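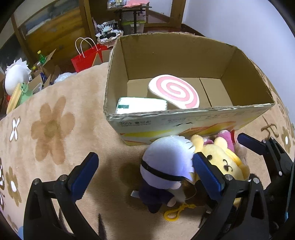 Clifford MacDonald wrote that he had finally emptied his late aunt's spare room and was stuck on the soft things. Books and dishes had been easy, he said, but he had been left with cushions, stuffed toys, blankets and four bags of knitting wool, and the thrift store in Arnside had told him over the phone that they no longer take anything with a filling. He didn't want to put it all in the trash. Was there a decent way to pass these things on, and did he need to wash everything first? He added that he had no car until August and that his apartment is 60 steps up with no elevator, so hauling things back and forth was not his favorite idea.

Tagged: Home & Household > Decluttering > Donating

4 comments | Share

Pylyp Mykhailiuk

Hello Clifford, and I'm sorry about your aunt. I did this for my mother's house and it took me far longer than I expected, mostly from sitting down on the floor and looking at things. So please don't rush yourself if you don't have to.

Now, to the soft things. Thrift stores differ a great deal, even two on the same street, so one "no" doesn't mean much. When you call, ask about each kind of item by name. If you say "soft furnishings" they will often say no to be safe, but if you say "clean stuffed toys with the labels still on" you may get a different person and a different answer. My local one turned down pillows flat out and was delighted with throws.

Animal shelters are the next place I would try. Ours in Prelemitz takes old blankets and towels all year. They did not want cushions with loose filling, as dogs pull them apart and swallow the bits, so do ask before you climb down all those stairs with them!

As for washing, yes, I would. Check the care label first. Most stuffed toys do well inside a pillowcase tied shut, on a cool gentle cycle with very little detergent. Let them dry all the way through before you pack them – a toy can feel dry on the outside and still be damp in the middle, and then it goes musty in the box. I give mine two full days on a rack near a window. Anything with a battery or a music box inside gets wiped with a damp cloth only.

Use small boxes, and ask your grocery store for them in the morning, when they are unpacking. Big boxes of soft things feel light until you reach the second landing. Write on the side what is in each one, so the people sorting don't have to dig.

The wool is the easy part. Any knitting group will nearly fall over you, and one of them will probably come and fetch it.

Keep one thing back, too. I gave away a cushion my mother had on her chair and I still think about it.

29 people found this helpful

pavliuk_609

just post it on the neighborhood page as free, porch pickup. mine was gone in an hour. don't bother sorting

Onedix

I'd be a little careful with the answer above. Free posts are fine but I had three no-shows in a row and the bag got rained on. Put it out when the person texts that they are on the way.

Also, some towns have a textile bin that takes worn-out blankets and fabric for rags. Read the sign on the bin, because a lot of them say no pillows or cushions.

Last updated: November 23, 2025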